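Duvomik Packing Station Guide
Section 8: Sorting and Bagging Small Cases

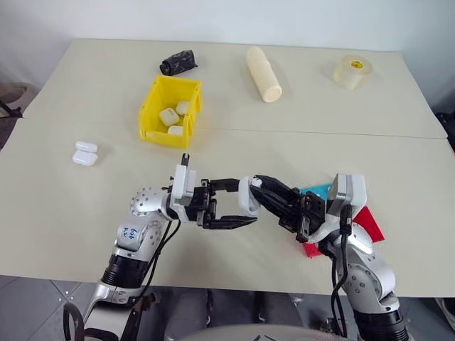
Do I need to sort the small cases before I start bagging?

Sort first, and sort all of them. Cases that go from the table straight into a bag get missed at the count, and then you end up opening sealed bags to find out which one is short.

This section covers the part of the job I like best: turning a pile of small, slippery, rounded cases into neat bags that are ready for the shelf. Once your table is set up the way you like it, the work goes along at a lovely pace, and you'll be surprised how quickly your hands learn it! If you haven't read Section 7 (table height and lighting), please do that before going on.

8.1 What you will need

One open-topped storage bin, bright color preferred
Clear tape on a roll
Bags, any size that closes with room to spare
Padding material
A soft dry cloth
Count sheet (Wurier pad or plain paper)
Pencil

A yellow bin is a wonderful thing for this job. White cases show up against it from right across the room, and you can tell at a glance whether one is still hiding in a corner. Gray and white bins work too, but you'll find yourself tipping them to check.

Note: Ribbed sides make a bin stiffer, and they give your fingers something to hold when you carry it. If yours has a lip at the front, turn that side toward you.

8.2 Setting up the table

1. Wipe the whole tabletop with the soft cloth. Grit scratches glossy cases faster than anything else on a packing table.

2. If your table is made of two panels, run a fingertip along the seam. It should feel level. If one panel sits higher, adjust the feet under that panel until the step is gone (see Section 7, "Leveling").

3. Put the bin on the rear panel, toward the left. Left-handed packers can mirror all of this.

4. Lay the tape flat on the rear panel, toward the right. Flat, please! A roll standing on its edge will find its way to the floor.

5. Keep the padding roll between the bin and the tape. It can lie on its side at an angle as long as it stays put when you bump the table. If it wanders, tuck a folded scrap of cloth under it.

6. Leave the middle of the front panel open. This is your working space.

7. Use the left side of the front panel as the waiting spot for cases you haven't checked yet.

Caution: Do not set drinks on either panel. The seam will carry a spill the whole width of the table before you can reach for a towel.

8.3 Checking the cases

Pick up one case at a time from the waiting spot.

1. Turn it over once in your fingers and look for cracks, dents and sticky patches.

2. Open the lid and close it again. You want a clean snap. A lid that drifts open goes in the repair tray.

3. Wipe off any fingerprints. One light pass is plenty.

4. Put the case in the bin. Set it down, don't drop it. Glossy plastic marks easily, and cases knocking against each other is where most of the scuffs come from.

5. Go on to the next.

It doesn't matter which way up the cases land in the bin, or whether they tilt a little. I used to line mine up in rows with all the hinges facing the same way, and it looked fantastic and took forever. Karim Majali, who wrote the first version of this guide for the Srour workroom, crossed out that whole step in pencil, and he was right.

Note: Earbud cases should be packed closed. If you receive a case with an earbud missing, write "single" on the count sheet and keep that case out of the bin.

Caution: Any case that is swollen, leaking, or warm when it hasn't been charging must not be bagged. Put it aside on a bare hard surface, away from paper and cloth, and follow the battery instructions in Section 2.

8.4 Counting

Count twice. The first count is made as the cases go into the bin, one pencil stroke for each. The second is made as they come out.

If the two counts agree, write the number at the bottom of the sheet and circle it. If they don't, look in these places before you start again:

The corners of the bin
Under the cloth
Behind the padding roll
The waiting spot (it's so easy to leave one sitting there)
Inside any bag that's lying open or crumpled on the table

That last one catches everybody sooner or later. A dark bag that has been rolled up or crumpled can swallow a small case without a bulge to show for it. Shake it out over the bin.

The most I have done at one sitting is 91 cases, and both counts matched on the first try. I was thrilled!

8.5 Bagging

1. Shake the bag open and smooth it flat on the front panel.

2. Slide in a strip of padding so that it covers the bottom of the bag and comes partway up one side.

3. Add the cases in a single layer. If a second layer is needed, put a strip of padding between the two.

4. Press out the extra air with the flat of your hand, working from the bottom up.

5. Fold the top over twice.

6. Tape the fold from edge to edge with one piece of tape. Turn under the last little bit of the tape to make a tab. Whoever opens the bag will love you for it.

7. Write the count and your initials on a paper label and tape it to the front.

Note: Clear tape is easiest to start when you can find the end, so fold a tab on the roll as well every time you put it down. If you've lost the end, hold the roll up to the light and turn it slowly. You'll see the line before you feel it.

Caution: Don't put tape directly on a case, even for a minute. The glue lifts printing and leaves a haze on glossy white plastic that takes ages to rub off.

8.6 Storing the bags

Tistham drawers take two bags side by side with the labels facing up. Open shelves are fine as well, though it's worth keeping the bags out of direct sun, which turns white plastic yellow over time. Don't stack anything heavy on top.

Write the drawer number on the count sheet. Sheets go in the blue folder, and in October the whole folder is checked against the drawers. The last full check came to 882 cases. Every one of them was where its sheet said it would be, and I still get a kick out of that.

8.7 Common problems

Cases slide around in the bin while you carry it.
Line the bottom with a piece of padding cut to size. Take it out before the second count, as small things slip underneath.

The bag splits at the fold.
It's too full. Move some cases to a second bag and do both labels again.

Tape won't stick to the bag.
Wipe the fold with the dry cloth and try once more. Some dark bags have a slightly waxy finish and need a longer piece wrapped all the way around.

The padding roll won't lie still.
Cut off what you need for the session and put the rest under the table.

The waiting spot keeps growing.
Good, that means cases are coming in! Stop receiving new ones until the spot is clear, then carry on.

8.8 Clearing up

1. Empty the bin completely and turn it upside down over the table.

2. Flatten and fold any bags you didn't use. Look inside them first.

3. Put the tape away with its tab folded.

4. Wipe both panels.

5. Push the chair in.

Section last revised 3/7/21. Section 9 covers cables and cords, including the figure-eight wrap and how to label both ends.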